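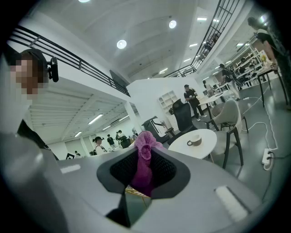

Why do we thin a forest stand before the trees reach their full size?
We thin it so that the trees we keep get more light, water and room for their roots, and put their growth on fewer but thicker stems.

Forest Management, Unit 6: Thinning of Even-Aged Stands
Handout prepared by Humaira Shaikh
Version 2021-01-28

1. What happens without thinning

In a young stand the crowns touch each other quite early. After this moment the trees compete. The stronger ones stay in the upper layer and the weaker ones fall behind, lose their lower branches and finally die. Foresters call this self-thinning. The total volume of wood on the site can still be high, but it is divided among many small stems, and small stems bring a low price at the mill.

Please remember that height growth reacts very little to spacing, except in extreme cases. Diameter growth reacts strongly. For this reason we use height to judge the quality of the site, and diameter to judge if the stand is too dense.

2. Two main methods

Thinning from below removes the small and suppressed trees. It is simple to mark and the risk is low, but the effect on the best trees is also small – they were already above their neighbors.

Crown thinning removes trees from the upper layer which disturb the selected crop trees. It needs more experience from the person who marks. The income from the first cut is usually better, as the removed stems are bigger.

Row thinning, where every third or fourth row is taken out, is a mechanical method. It is often combined with one of the two others, and the open rows serve later as extraction trails.

3. Worked case: the Tellmont block

The Tellmont block is a pine plantation on sandy soil. Before the first thinning the inventory gave 1,181 stems per hectare. In the sample plots Nighat Khattak and her group found that 89 of the stems per hectare were forked or had damage on the bark. These were marked first. After that, the crown competitors of the crop trees were marked, 2 for each crop tree at most.

The neighboring Escobar block was planted in the same year but was left without treatment, so it can be used for comparison. When you compare the two, look at the live crown ratio (length of the green crown divided by the total height) and not only at the diameter.

4. Risks

A stand that was dense for a long time has thin stems and short crowns. If we open it too much in one step, wind and wet snow can break it. Late stands should be thinned lightly and more often. Fresh stumps may be infected by root rot, and skidding in wet weather damages the roots near the trails.

5. For the next class

Read the chapter on stand density. Bring the plot sheet from the Tellmont block and calculate the basal area per hectare before and after marking. Write the units in every column.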